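Steamed Buns at the Long Table – Gallery

Posted 2021-07-29 by Shiyu Shi

Welcome back to the Flokthorpe kitchen pages, and thank you for all the kind messages about the soup gallery, which I am still working my way through (I will get to every one of them, I promise!). This time it is steamed buns, the small plain round ones that I grew up eating for breakfast and still can't walk past in a shop without buying a bag. We kept things very simple, with an electric steamer pot, a glass lid, a white plate and a handful of buns, and I must say I like a table with so little on it.
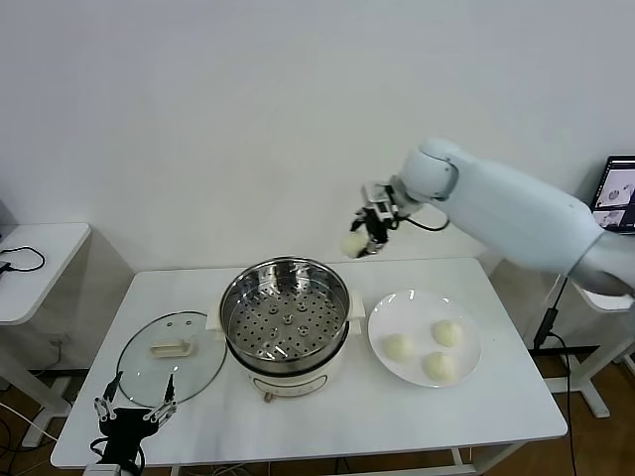 I always tell people to have everything within reach before they start, the plate on one side and the lid on the other, so that you aren't hunting about for somewhere to put things down once the steam is up. At home I give shop-bought buns 5 minutes if they have only been in the fridge, and a good deal longer from frozen. My aunt in Betia swears by longer still, and hers are lovely, so please don't take my word as law. Leave a bit of space between them too – they do swell, and a bun that has stuck to its neighbour never comes away with its skin whole.

A few of you asked after the October gallery whether you need to line a metal tray. I do if the dough is fresh and sticky, with little squares of baking paper, or cabbage leaves when there is a cabbage that wants using up. For ready-made buns I mostly don't bother.
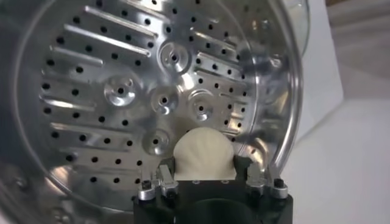 Washing up is the only part I grumble about, as dough does find its way into small holes and sets there like plaster. A soak in warm water for 30 minutes sorts out most of it, and then an old soft toothbrush does the rest while you listen to the radio. Dry the metal with a cloth straight away if your water is as hard as ours, or you will have white spots all over it by teatime.

The next gallery will be dumplings, using the Tian family's recipe with the chives. Do write in before then if you have a favourite filling, sweet ones very much included!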